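Report on a Visit to the Nekville Municipal Services Building

Prepared for the Closstead Town Council

Members of the Closstead delegation visited Nekville in May at the invitation of its town council. The purpose of the visit was to learn how a neighboring municipality of similar size handles public attendance at council meetings, in particular when an item on the agenda draws more residents than the chamber can hold. Closstead was represented by Council Member Roya Tabrizi, Town Clerk Alcides Alvarado and the author of this report.

The delegation was received at 2 p.m. by Parviz Salehi, town administrator of Nekville, and Areti Tzavaras, deputy clerk. The first hour was spent in the council chamber on the ground floor. The chamber seats 95 members of the public. Mr. Salehi explained that this was enough for ordinary business until the county proposed closing the Mousavi Road bridge to through traffic. The hearing on that proposal drew 432 people, most of whom had to wait in the parking lot while speakers were called in by name.

Nekville has since adopted a written procedure for large meetings. When the clerk's office receives a high number of requests to speak, the administrator may move the meeting to the school gymnasium, which holds 1,000. Notice of the change is posted on the chamber door, at the post office and on the town website. Ms. Tzavaras provided a copy of the notice form, and it is attached to the clerk's copy of this report.

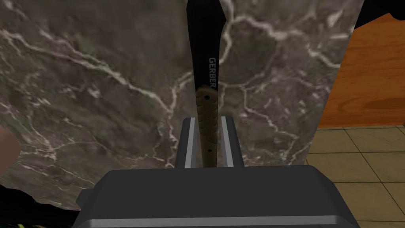
The delegation asked how speaking time is divided. Each resident receives 2 minutes, and the same limit applies to property owners who live outside the town. Written comments are accepted until noon on the day of the meeting and are placed in the public record without being read aloud. Ms. Tzavaras noted that some residents object to this last rule and that the council has been asked to review it. Council Member Tabrizi observed that Closstead still reads all letters into the record, a practice that added considerably to the length of the spring budget hearing.

The second part of the visit concerned safety and order. Nekville does not employ its own police officers and relies on the county for coverage. Omid Shahbazi, who coordinates public meetings for the town, walked the delegation through the entrance hall and the side corridor used by council members. Signs and banners are permitted in the hall and outside the building but not in the chamber itself. Mr. Shahbazi meets with organizers of any planned rally beforehand to agree on where people will gather and which driveway must be kept clear for the fire department. The town does not charge a fee for these gatherings.

Mr. Alvarado asked about recordings. Meetings are recorded in sound only, using equipment purchased from Okuta, and the files are posted the following morning. The gymnasium has no fixed microphones, so portable ones are brought over from the chamber. Mr. Salehi acknowledged that sound quality at the bridge hearing was poor and that parts of the minutes had to be completed from the clerk's handwritten notes.

The visit ended with a short discussion of costs. Custodial overtime at the gymnasium is paid from the town's general fund under an agreement with the school board, renewed each year.

The delegation asks that the following matters be placed on the agenda of the next work session: a written procedure for moving a meeting to a larger site, the handling of letters from residents, and a single posted time limit for all speakers. Mr. Alvarado will contact the Closstead school office regarding use of its auditorium. The council thanks Mr. Salehi and his staff for their time.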